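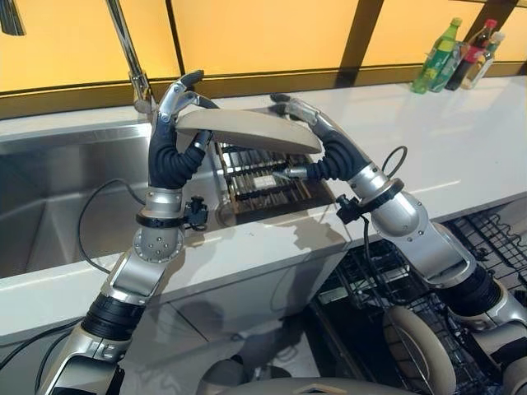 The shared kitchen on the second floor at Clandesau has been back in use since Monday, and most of the questions we have had so far are about the drying area. There is no longer a plastic rack standing on the worktop. The new one is a dark metal grid set into the counter, between the stainless steel sink and the open stretch of white worktop, so washed things can go straight across from the basin. Long, curved pieces such as the beige lid in the photo can be laid over the bars or stood up against the wall behind, whichever leaves more room for the next person. Small things are better laid crossways, as the bars run parallel and a teaspoon will slip down between them if it is put in the same way round.

The grid lifts out. Take hold of it at both ends and raise it level. The tray underneath collects the drips and needs emptying at the end of each day, which takes a minute. Please tip it into the sink and not into the plant pots by the window, as there is washing-up liquid in it. The tray can be washed by hand with everything else. It should not go in the dishwasher, where it has already lost one of its rubber feet. If you find a small black rubber foot, please leave it in the drawer with the tea towels.

The white worktop shows marks more than the old one did. Tea and coffee wipe off easily if they are caught the same day. Turmeric does not, and there is already a yellow patch next to the kettle to prove it. Use the soft cloths hanging inside the cupboard door and leave the green scouring pads for pans. Nothing hot should be put down directly on the surface. There are 4 cork mats in the top drawer, and more have been ordered from Gratura, who supplied the worktop and the rack.

Oil, vinegar and washing-up liquid can stay out at the back of the counter. Anything else left out overnight will be put in the cupboard on the left. Food containers and lids that have been on the rack for more than 7 days will go into the box under the table, and you are welcome to look through it. At present it holds a good many lids and very few containers to match them.

The tap is taller than the last one, so stockpots now fit underneath without being tilted. Water does splash if it is turned on fully over a flat plate. A half turn is enough for rinsing.

The work came to 280 euros more than planned, mostly for moving a pipe that was not where the drawings had it. This has been paid out of the kitchen fund and the monthly contribution stays the same until October. Anyone who would like to see the invoice can ask Magdalini Papadakis, who also has the spare key to the cleaning cupboard.

Two jobs are still open. The strip of sealant along the back of the sink has to be redone, and the fitter from Lunen will come in at 10 in the morning to do it once the new tube has been delivered. We will put a note on the door the day before. The sink can't be used for the rest of that day, so please use the small kitchen downstairs. The cupboard door nearest the fridge also still catches at the bottom. Lift it slightly as you close it.

The Yalçınkaya family have left two boxes of glass jars by the door for anyone making jam. They are clean and ready to take.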